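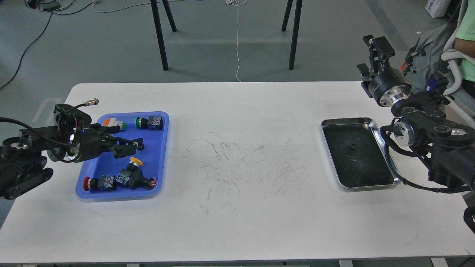 Tri de boutons-poussoirs avec deux bras, atelier partagé

plivov
1/16/18
Bonjour à tous. Je construis avec un ami une cellule à deux bras dans notre atelier partagé. Le but est de passer des boutons industriels du bac bleu au bac en inox. Je vous prie d'excuser mon français, ce n'est pas ma première langue.
Le programme s'appelle Dinu, je l'écris depuis le mois de mai. Sur 116 essais enregistrés, 39 ont échoué, presque tous au moment de la prise. Les boutons couchés sur le côté me posent le plus de difficultés. Avez-vous des conseils ?
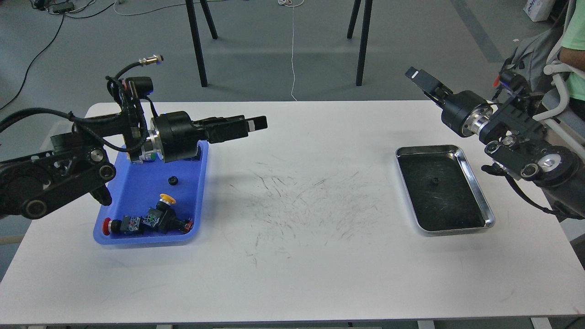
Le rouge et le jaune dans le bac bleu, bras gauche juste au-dessus.

kukthorpe_fab
Ton problème vient des doigts. Des mors plats sur un corps rond, cela glisse forcément. Imprime des mors en V et recommence.

pralthorpe
Pas d'accord. Avec des mors en V tu perds la prise sur les blocs de contact, qui sont carrés. Je regarderais d'abord le bac inox : le fond brille beaucoup, et chez moi les reflets rendaient la caméra folle.

plivov
Merci pour vos réponses. Mes échecs arrivent au départ, dans le bac bleu, donc je ne pense pas que l'inox soit responsable. Mais je vais quand même poser un tapis mat au fond, cela ne coûte rien.

kukthorpe_fab
Tu vois. Les mors.

pralthorpe
Ou l'angle d'approche. Ta pince arrive à l'horizontale au-dessus du bac, essaie par le haut avant d'imprimer quoi que ce soit.

plivov
J'essaierai les deux, dans cet ordre : l'angle, puis les mors. Quelle matière conseillez-vous pour l'impression ? J'ai seulement du PLA.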